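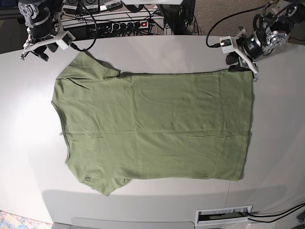
Ticket 505: green T-shirts coming out lopsided after folding

Opened: 03/10/2020
Raised by: Keerthana Bhat
Area: folding table
Item: Rivov short-sleeved T-shirt, green
Status: closed, with one point left open

Problem

The green Rivov shirts do not fold square. One side of the finished fold is longer than the other and the sleeve shows at the edge. The stack leans, and the top few slide off when it is put on the shelf. Other T-shirts done on the same table are fine. Of 42 green ones folded for the Flalura order, most had to be opened and done again.

What should happen: sleeves in, sides in, hem up to the neck, all edges level, no sleeve showing.

What happens: the first side fold looks right. The second one pulls the body across, and by the time the hem comes up the two hem corners are not together.

Checks

1. Size. I thought we might have two sizes mixed in one bag. Checked the labels and they are all the same size. Not the cause.

2. Table. Wiped down and dried. The shirts slide a little on the white top but no more than any others do. Not the cause.

3. Laying out. With the shirt spread sideways, neck to the left and hem to the right, the sleeve nearest the front of the table was folded slightly under itself along the bottom. It is easy to miss because the rest of the shirt looks flat. The far sleeve was out properly, with a few creases across it. If the near sleeve stays like that, there is an extra layer inside the fold and that side comes out thick.

Pulled the sleeve out straight and folded again. Better, but still not level at the hem.

4. Hem. The near corner of the hem sits a bit lower than the edge of the body. Smoothing from the neck towards the hem did not bring it into line. Smoothing from the middle out to each side did, on most of them.

5. Picking up. Tried lifting by one pinch of cloth in the middle of the body and by the hem. A pinch in the middle leaves the rest hanging in big folds, and it goes down in a heap. Then you have to find the hem again before you can do anything.
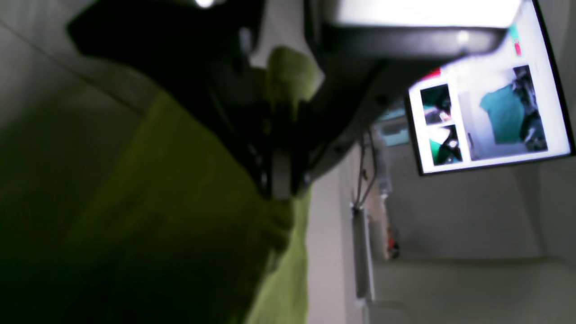
Check 5. Green cloth bunched at the top, broad folds lower down.

6. Starting from a heap. Some of the shirts come out of the bag crumpled, so I did several from that state without shaking them first. The quickest way in is to look for the stitching. The hem line is thin but it shows up against the cloth, and once you have it you can follow it along to a corner. Going for the nearest raised fold is quicker to grab but you may be holding any part of the shirt.

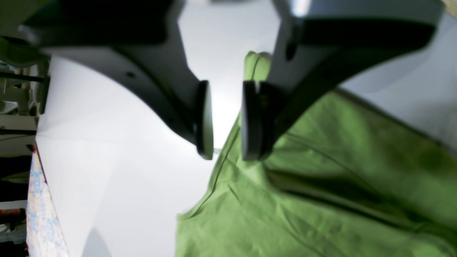 Check 6. Crumpled green cloth on the white top, with the hem stitching along its left side.

Cause

Two things together. The near sleeve gets tucked under when the shirt is laid down, and the hem is not pulled level before the first side fold. The Rivov cotton is soft and holds whatever shape it lands in, so neither fault comes out by itself.

Fix

- Find the hem stitching first and open the shirt out from there.
- Run a hand along the underside of both sleeves.
- Smooth from the middle to the sides, then square up the hem corners.
- Fold as normal.

Did the rest of the Flalura order this way and the stack stands up. It takes longer per shirt. I have put a note on the shelf.

Left open

A few shirts still have a hem corner out of line after all of the above. The side seams on those look twisted to me. I have set 2 aside and written to Sandhu, who supplied them, asking if they want them back. No reply so far.

Comments

Tilly_W
Had the same with the navy ones in September. Ours were twisted from the tumble dryer. Worth trying one hung on a line.

packbench
What about a folding board? We have the Brasell one and it hides a multitude of sins.

Keerthana Bhat
@packbench tried one. It squares the outside but the sleeve is still tucked inside and you get the lump. Will try the line, Tilly.

Tilly_W
Peg it by the hem if you do, pegs on the shoulders leave marks.

R. from dispatch
Can the note on the shelf be written bigger please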